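Tallow Water Toys
Data card, version 2

Summary

Tallow is a small collection about toys in water: plastic bath animals, the tub they float in, and the small containers used for pouring and scooping. It has 756 short recordings, almost 200 of them with a full list of the toys written by hand. The collection is maintained by Samira Khasawneh and Gervasio Lucero. The card was last revised on 9/5/21.
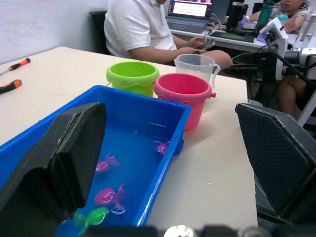

The table is set in a similar way for every session, but we do not measure the positions. The tub is filled first, and the toys go in after. Small containers stay near the tub, so that a toy has somewhere to go when it is taken out. In the labels we separate them by color and by type: the lime-green bucket and the pink bucket are both "bucket", and the clear one with a handle behind them is "jug". Tools lying on the table, such as the screwdrivers with orange and black handles, receive the label "other". Drops of water on the table are not labeled.

Names of the toys

Please use the simple names: fish, octopus, turtle. In the first version Despina Koutsoukos wrote the species when she could guess it, and it made the search very difficult. Color is written before the name, as in "green fish". The darker pink fish is also "pink fish", we do not use "magenta".

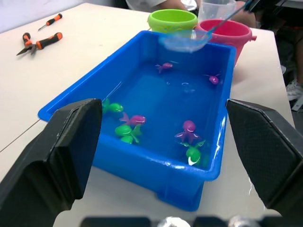

When two toys of the same name and color are in the tub, each one gets its own line in the list, and the order of the lines has no meaning. A toy under the surface is listed the same as a floating one. If only a tail is visible, write the name and add "partial".

Known problems

Reflections on the blue walls were sometimes labeled as toys. Finbarr Breathnach corrected the ones he found, but he did not check the Grikbridge folder.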